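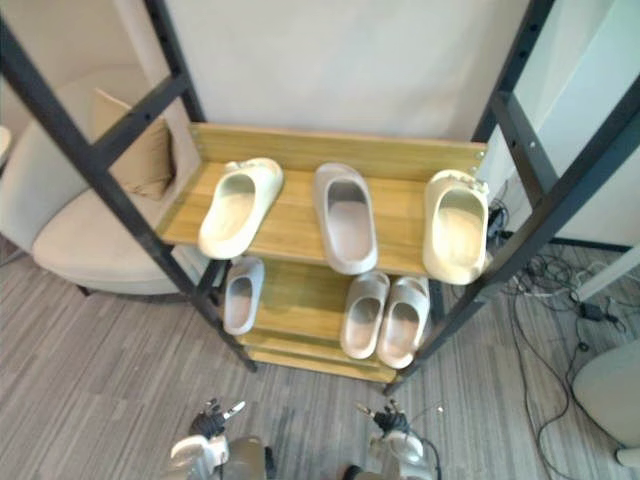 Shoe rack for sliders — how do you stop it turning into a heap?

plarnenmum
Got a two tier one, wood boards on a black metal frame. Bought it to get the slippers off the floor by the armchair. Looks nice when its done, lasts till teatime. There's a cream pair and the rest are grey, and by Friday you can't find two that match. Anyone got a system that works with kids and a husband who kicks things off at the door??

Poneck83
Pairs you wear most on top, everything else underneath. Toes out. Done.

sisar_tidy
Toes out no. Heels out, then you just step in. We've had ours heels out for 15 years.

Poneck83
You step into shoes on a shelf?

sisar_tidy
You know what I mean. Pick up, put down, right way round.

jaidee_13
Toes out here too, sorry. Easier to tell the sizes apart. Our greys are all the same make and I still get the wrong ones on, my daughters are one size down. Dot of nail varnish inside the heel sorted it, takes a minute.
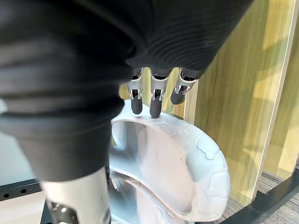

plarnenmum
Nail varnish is good, will try that. Main problem is the top board tho, people just drop stuff on it. Keys, post, a mug once. Then the shoes go on the carpet because there's "no room".

Poneck83
So put fewer things on it. One pair on top, spread out, looks deliberate. Nobody dumps post between two sliders.

sisar_tidy
Oh they do. Come to mine.

jaidee_13
Could you split it by person? Lower shelf left is yours, lower right his. Cream ones up top for whoever. Small gap between pairs so they don't creep. And get the cables off the floor if you've got any near it, I had a charger lead round a slipper and went flying.

sisar_tidy
Agree on the cables. Don't agree on a shelf each, somebody always runs out of space and then it's war. Pairs together, any order.

plarnenmum
Trying jaidee's way this week. Greys below in two pairs with a gap, creams up top. Will report bakc.

Poneck83
Toes out?

plarnenmum
Toes out on the bottom, havent decided about the top.
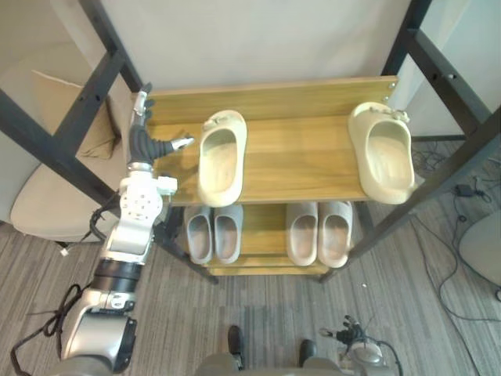

dmp53
How do you clean the boards without marking them? Mine's light wood as well.

jaidee_13
Damp cloth, wrung right out, then dry it straight after. Go with the grain. Bit of washing up liquid if there's mud. I do it when I swap the slippers round, every couple of weeks maybe. Don't use the spray stuff, went sticky on mine and the soles pulled at it.

sisar_tidy
Spray's fine if you buff it off.

jaidee_13
Wasn't on mine.

Poneck83
Wipe the soles first, then the boards hardly need doing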